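Tema 4. Aislamiento térmico en prendas de abrigo

El relleno retiene aire quieto, y es ese aire el que frena la pérdida de calor. La fibra o el plumón solo lo mantienen en su sitio.

4.1. Poder de relleno (fill power)
Volumen que ocupa una onza de plumón, en pulgadas cúbicas. Un valor de 650 es habitual en prendas de uso diario.

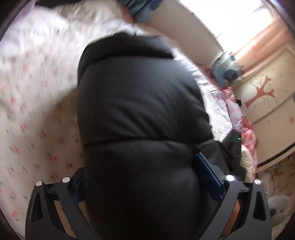 La proporción plumón/pluma se indica aparte: 80/20 significa 80 % de plumón. Las fibras sintéticas abrigan menos a igual peso – pero conservan mejor el volumen con humedad.

4.2. Tejido exterior
Debe ser tupido para que el relleno no migre. Los pliegues marcados reducen el espesor, y con él la resistencia térmica.

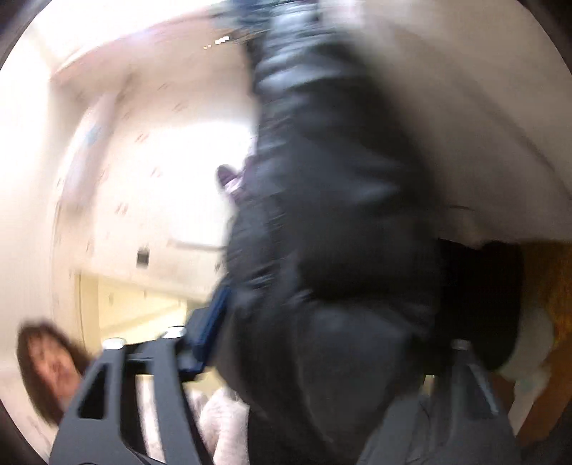
Fig. 2. Prenda negra de superficie brillante y arrugada.

Para la práctica: leer la ficha del tejido Trekero y calcular la resistencia con un espesor de 40 mm.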